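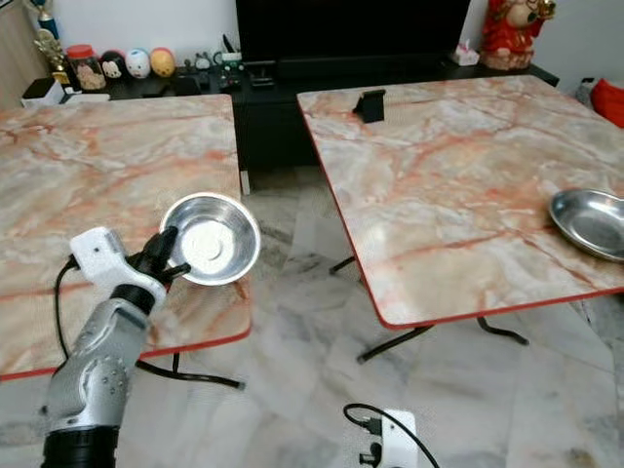
3.2 Surfaces and how they get shared

Folding tables did most of the work in the households we looked at. Dining, homework, sorting lentils, ironing, all on the same square top, and then the legs go in and it leans behind a door until evening. Of the 116 homes in the Drollholm survey, the ones with no separate dining room nearly always had at least one, and often a pair. Where there were two they tended to match, bought together, same print on top. The living room in Figure 1 has a pair like this, pink and cream marble pattern with a red edge, set up in front of the television console, and steel dishware is being used over there and not in the kitchen. We count that room as "mixed use" under the scheme in 3.1. The floor there is real marble tile, or at least polished and veined like it, so the printed top repeats the floor in a warmer color. Several respondents brought up this matching on their own.

Figure 1. Living room with two folding tables in use, coded mixed use (front room set, Drollholm).

Size matters less than we expected going in. Prindier (the first pilot town) gave us the idea that people would want bigger tops and would complain about small ones. They didn't much. Complaints were about wobble, about the catch that holds the legs, and about the edge trim coming away at the corners. One woman had glued hers back three times. Another had given up and put tape all round, which she said was better than new. Height came up too, mostly from older people who sit on the floor or on a low cot and find the standard folding table too tall to eat at.

Placement was coded by Nisha Dixit from the visit notes, then recoded by Siwan Skyrme without seeing the first set. Disagreements were mostly over what counts as "against the wall" - a hand's width of gap, is that against or not. We settled on against if a person couldn't walk through. Old codes were kept in a separate column in case anyone wants to go back to them.

3.3 Dishes outside the kitchen

Steel bowls and plates travel. This was the clearest pattern in the notes and the one we had the least literature for. In the Fuentealba homes, serving dishes left the kitchen before a meal and a good part of them did not go back until the next one. They sat on tables, on window ledges, on top of the fridge. Small round bowls moved most. People used them for salt, for keys, for soaking a few almonds overnight, for the screws out of a fan that was being fixed. Larger flat dishes moved less and were more likely to be under something else.

We asked about glass as well. Jars stay where they're put. A jar with snacks in it goes where visitors sit, so the console or the shelf by the door, and gets refilled in place from a bigger tin. Only one household in the whole set carried the jar back to the kitchen to fill it, and they had ants.

Washing load is harder to say anything about. Respondents were asked to guess how many steel pieces they owned in total, and the answers went up to around 200, with a lot of shrugging. Not usable as a number. Usable maybe as a sign that people do not think of steel as something you count. Wedding sets, sets from a mother in law, odd bowls with a neighbor's initials scratched on the base that never went home.

3.4 The television wall

Short section, since the Flirumness report covers this in more detail. The console is the one piece of furniture that almost never moves, and things collect on it. Remotes, chargers, medicine strips, soft toys, mail. Toys in particular end up lined up there even in homes where the children are grown. Interviewer notes from November say "display" for these and notes from the second round say "storage". Same kind of shelf, differnt word. We have merged the two.

What the console does to the tables is the more useful question. If the television faces the only open floor, the tables have to open there too, and cords get run across the floor to reach a fan or a lamp or a phone. We logged a cord or power strip on open floor in 20 homes and asked about tripping in all of them. Nine said yes, someone had. The rest said no or said the children know to step over. Whether the strip stays down all day or gets put away after was not asked, and it should of been. It goes in the next round of the questionaire along with the leg catch item.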